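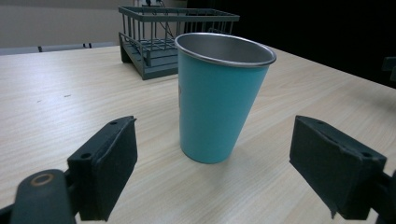
Home inventory

A home inventory is a written, photographed or filmed record of the belongings kept in a house or apartment. It is used mainly to support an insurance claim after a fire, flood or burglary, and it also serves in moving, estate planning and the settling of shared households. An inventory normally covers furniture, appliances, clothing, tools, kitchenware and items of special value such as jewelry or musical instruments.

Contents

A basic entry gives the name of the item, the room where it is kept, the date of purchase and the price paid. Fuller entries add the maker, the model and serial number, and a copy of the receipt. Low-cost goods are usually grouped, so that a kitchen shelf may appear as a single line for plates, cups and baskets. Items worth more than a set amount are listed one by one. Some policies require a separate appraisal for these, and the inventory does not replace it.

Methods

The oldest method is a paper form filled in room by room. Photographs are often attached, with one wide view of each room and closer views of single items. Video is quicker to make but harder to search later. Spreadsheets and phone apps are now common. Kivi, an app first sold in Grivholm, sorts entries by room and exports them as a printable list.

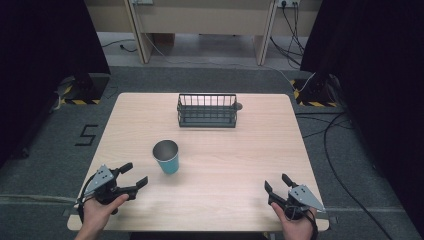 Small household goods on a tabletop.

Closets, attics, garages and outdoor sheds are the areas most often left out. Seasonal items - holiday decorations, camping gear, winter coats - tend to be missed for the same reason, as they are packed away for most of the year.

Storage and updating

A copy kept only in the home can be lost in the same event as the belongings. Common places for a second copy are a bank deposit box, a relative's house or an online storage account. Most guides recommend a review once a year and after any large purchase.

Use in claims

After a loss, the policyholder sends the insurer a list of damaged or missing items with their values. Under replacement cost coverage, payment is based on the price of a similar new item. Under actual cash value coverage, a deduction is made for age and wear. An inventory does not change the type of coverage, but it shortens the work of proving what was owned.

Local programs

The town of Clokwood began handing out printed inventory forms in May, after a fire in a row of apartments. The forms are 2 pages long and have space for 70 entries. In neighboring Rivport, 165 households took part in a similar program run through the public library, and the lists they turned in held 2607 entries in all. Rivport keeps no copies - completed forms go back to the household.

See also

Renters insurance
Proof of loss
Personal property appraisal

Page last edited 2025-02-01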